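Getting the last of the toothpaste, and other small bathroom savings

I have been keeping house for a good long while now, and if there is one cupboard that eats money without anyone noticing, it is the bathroom one. Most of what follows I picked up when we lived in the flat at Felside, where the bathroom was so small you could clean your teeth sitting on the edge of the bath, and every tube and bottle had to earn its place on the shelf.

Start with the toothpaste. Squeeze from the bottom, of course (we all know it and none of us do it), but when the tube looks finished, lay it flat on the side of the basin and run the handle of your toothbrush firmly along it towards the cap. Fold the flat part over, clip it with a clothes peg and stand it cap down in a mug. You will get up to 9 more brushings that way, and that is before you have reached for the scissors. If you do cut the tube, cut it across the middle, so that one half can be pushed over the other like a lid and the paste doesn't dry out.

Keep new tubes in their boxes until you want them. Boxes stack, and tubes slither about and end up behind the pipes. I write the month on the end of each one in pencil – the last lot says October – and put the newest at the back.

A dab of plain white paste is a lovely thing for a dull tap or the grubby edge of a pair of canvas shoes. Use an old soft brush, go gently, and rinse well. I wouldn't use it on spectacles or on a phone, whatever your sister tells you, as it can leave fine scratches. Gel won't do much for taps at all, so save that for your teeth.

As for soap ends, press a sliver on to the new bar while both are wet and leave them overnight. By morning they have usually made friends.

Before a big shop, I tip the whole cupboard out on to a table and wipe the shelves while I'm about it.
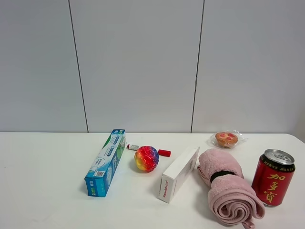
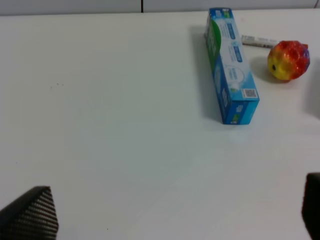
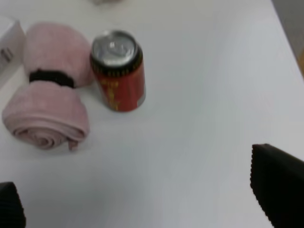
A white table, and room to sort.

Svitlana Derkach: I do the peg trick too, but I stand the tube in hot water from the tap for a minute first and the paste comes down much more easily. Does the pencil rub off your boxes? Mine always does, so I've gone over to a bit of masking tape.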